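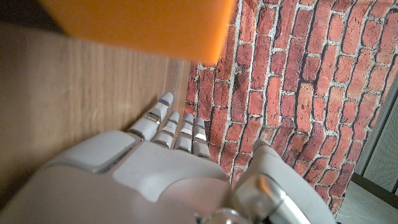

From December, our group has a new set of rules for working close to fixed surfaces, and I was asked to explain them in this newsletter for the people who could not come to the meeting. The rules are short, but they change some habits. Until now we checked clearance only for the arm and the wrist, and we treated the hand as one box. This is not enough in a narrow gap, like the one where the wooden panel meets the brick-patterned wall. There the tip of the longest finger is close against the wood, the thumb stands out on the other side, toward the bricks, and each of them needs its own limit.

The first rule is about speed. When any part of the hand is inside the marked gap zone, the slow setting must be on, and it stays on until the whole hand is out again. Operators at Osuditz told us they used to switch back when the palm was clear. Please do not do this. Fingers come out last, and the thumb can catch on an edge.

The second rule is about the order of moving. Go in straight, then open or close the fingers. Do not turn the wrist and move the fingers in the same step. Mitali Hettiarachchi wanted an exception for experienced operators, and we discussed it for a long time, but the final text has no exception.

Third, the contact limit. For painted or varnished surfaces the value in the sheet is now 6 newtons at one fingertip. The old sheet had 11, and it is still hanging in some places with the Pramanik logo on top. If you see it, take it down and write to Rezaul Bandara, who will send you the new one.

Fourth, the log. Every contact above the limit is written down, also when there is no mark on the surface and the task was completed. Kamrul Howlader read the whole log of last year, 3,948 entries, and found 78 where the contact was mentioned only in the comment field, so no search could find it. The new form in Rirel has a separate line for this. It asks which finger, which surface, and if the hand was going in or coming out. Count the fingers from the thumb side, please, on both left and right hands.

There was also a question about covers. The shells on the back of the hand must be checked before the first run of the shift, with the power off. Look along the seams and press lightly on the knuckle covers. If one moves, the hand is not used in a gap zone that day, but open table work is permitted if the shift leader signs.

One point is still open. Domnica Husar from the Histulen site asked if the same limits apply during teaching by hand, when a person guides the arm. The present text does not say. Until we agree on it, use the slow setting in teaching too. Comments on the wording can be sent to me before the end of the month.

By Imtiaz Bhattacharjee
December
3 comments
11 shares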